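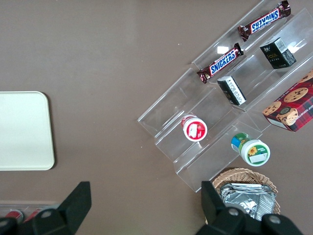
Tiered stand, tray and basket on the practice table, seen from the wrist camera.

Setting Up a Snack Table for a Home-Built Picking Arm
Workshop guidance, prepared by Piret Rebane for members of the Fellix shared workshop

Scope

This guide describes how to lay out a tabletop for pick-and-place practice with a two-finger gripper and a camera at the wrist. It applies to arms assembled by members at home as well as to those kept at the workshop. Members are expected to have completed their wiring checks and to have a working emergency stop before they begin.

The guide does not cover the training of control software. Members using the Waveo controller should read the separate notes held at the tool desk.

What you will need

A sturdy table with a plain, matt surface
A clear tiered display stand
A shallow tray with rounded corners
A round woven basket
A selection of packaged goods in different shapes
Masking tape and a soft pencil
A notebook for the log

Step 1. Prepare the table

Clear the table and wipe it down. Bolt or clamp the arm base in its usual position and move the arm by hand, with the motors off, through the whole area you intend to use. Mark the outer limit of comfortable reach with masking tape. All items to be handled should lie at least 4 cm inside this line.

Blinds should be drawn before work starts. Direct sunlight moves across the table during an afternoon session, and the glare on clear plastic can confuse the camera.

Step 2. Place the stand and containers

Set the stand to one side of the working area and the tray to the other. The stand may be placed at an angle if this gives the fingers a better approach to the upper tiers. Pencil a small mark at each corner so that it can be returned to the same place.

The basket should be placed where both fingers can open fully above it. A thick rim is acceptable, but the arm must be taught to clear it with room to spare – most early collisions in our workshop have been with a rim or a tray lip.

Step 3. Choose the goods

Begin with small boxes and chocolate bars. Their sides give the fingers something definite to close on. Round containers lying on their sides should be added once the boxes can be lifted without difficulty, as they tend to roll when touched off centre. Drinks cans may also be laid on their sides in a clear holder.

Soft and crumpled packages come last. Foil bags change shape in the grip, and a wrapped sandwich can be crushed by a force that would suit a can. Set the closing force to its lowest value and raise it in small amounts until the item is held.

Step 4. Teach the basket position

Place one item in the basket and bring the arm slowly above it. Check the camera view before each descent. Both fingertips should be visible, with clear table between them and anything that is not to be touched. Record the hover position, the grasp position and the retreat position under separate names.

Run the movement at low speed for 12 cycles. If the item slips or the basket shifts, stop the arm, restore the layout from the pencil marks and adjust one setting only before trying again.

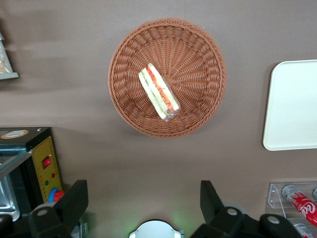 Step 5. Keep appliances out of the path

Where an appliance shares the table, its plug should be removed from the wall unless the exercise requires power. Keep its switches and knobs outside the programmed path, and check the clearance again whenever the gripper fingers are changed. The Fumach finger set is longer than the Kazlauskienė pattern and will need new hover heights throughout.

Step 6. Record the session

Enter the layout, the goods used, the closing force and the number of failed grasps in the log. A session of about 9 minutes is enough for one layout. Food used for practice is not to be eaten afterwards and should be placed in the marked bin by the door.

Switch off the controller before reaching across the table to tidy up.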